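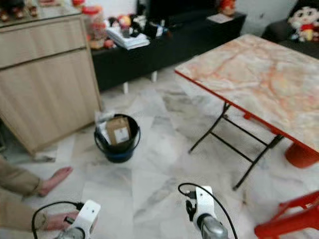
Czesław Wysocka says I'm throwing away too many bucket takes, and that if the arms hesitate a little before going in, the hesitation should stay in the set. Czesław wrote it as a comment on my last entry, underneath the bit where I was complaining about my own slow hands, and I've been chewing on it all day. The argument, more or less: a policy that has only ever seen smooth approaches has no idea what to do when it arrives two inches off, so where is it supposed to learn the little stop and correction from?

Home | Notebook | Collection | Training | Archive

Last updated November 15, 2020

OK so I half agree. There are two kinds of slow and I've been lumping them together. One is me stopping over the bucket, seeing that the gripper is going to hit the rim, backing up and coming in again. I'd keep that. The other is me parking both arms in mid-air while I try to remember which task I said I was doing, and I really don't want Grumier learning that one! The last run already has a habit of hanging above things like it's waiting for permission, and I'm pretty sure it got that from me.

New rule from today, then. If the arms stop and the next move is a correction, the take stays. If they stop and the next move is just the same move continued, trim the pause if it's at one end and toss the take if it's in the middle. I don't want to cut pauses out of the middle, because then the arm jumps and the joint readings look like nonsense.

Where we stand: 104 takes kept for this room. The target for Covar is 400 per room before we move on, so we're a bit past a quarter of the way and I'm trying not to do the math on how many evenings are left. The whole set is supposed to reach 4,000 by the end of December. I said yes to that in a meeting, in a very good mood.

Bucket notes, mostly for whoever drives next. The handle is the annoying part. It's a thin wire and from the head camera it comes and goes against the floor, so check the wrist view before closing on it. The cardboard box is easier than I expected so long as you go for it from the top and squeeze across the short side. Loose paper is a whole different animal. I tried pinching one sheet against the rim and dragging it up, which sort of worked and sort of folded it, and I logged it as a partial. Please use partial for these! Drilik only has success and fail on the front screen but there's a third option if you hold the button down, and I went weeks without knowing it was there.

Also, when there's a person helping in the room, write it in the take notes. The reaching-hand takes need to be findable later as their own group. At the moment I'm searching for the word "hand" and getting every note where I wrote "on the other hand" (I write that a lot, apparently).

Moved on to table work after that. I wanted to start with plain approaches, no object, just lowering the gripper over the surface and stopping short of it, partly to check the wrist camera exposure and partly because Grumier is terrible at judging height over anything shiny.
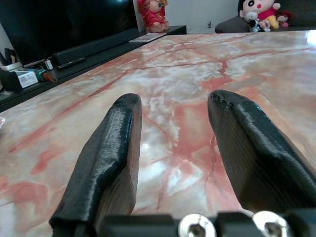 The glare is the thing I keep going back to. The tabletop is glossy enough to throw the light right back up at the wrist camera, and when I scrub through a take slowly I can see the bright patch slide along with the arm. I don't think it hurts while I'm driving, since I'm mostly watching the fingers, but the height estimate goes jumpy in exactly those stretches. I pulled up one of the worst ones with the depth curve next to it and they line up almost embarrassingly well.

Things I could do about it. Close the curtains, which makes the room look like no room anyone lives in. Put a cloth down, same problem, and then we have a dataset of cloths. Or leave it all alone and just collect more, from more heights and more angles, and let the thing get used to glare the way people do. I'm going with the last one – it's more work but I'd like to stop tidying the world up for the robot. Czesław will be unbearable about this, seeing as it's the same point as the pauses.

So the plan is 25 approaches with nothing on the table, then the same again with one small object, then switch sides and repeat with the other arm. Vary the starting height every time. I caught myself starting from the same comfortable spot over and over, and you could see it in the plot as one fat line where there should have been a fan.

Tai (the driving software, for anyone new) dropped the right arm stream once, near the end. It came back after a restart, but the take before the drop has a gap in it and Drilik had already marked it as good. I pulled it by hand. Would be nice to have a check for that before upload – adding it to the list under the other would-be-nices.

For next time:
- re-sort the old rejects with the new pause rule, some of them are probably keepers
- second paper attempt, maybe with the left gripper holding the rim steady
- ask about a proper tag for takes with a person in them
- fingertips look fine to me but compare against the spare set anyway

Wrists are sore (mine). Stopping there.

6 comments | 2 shares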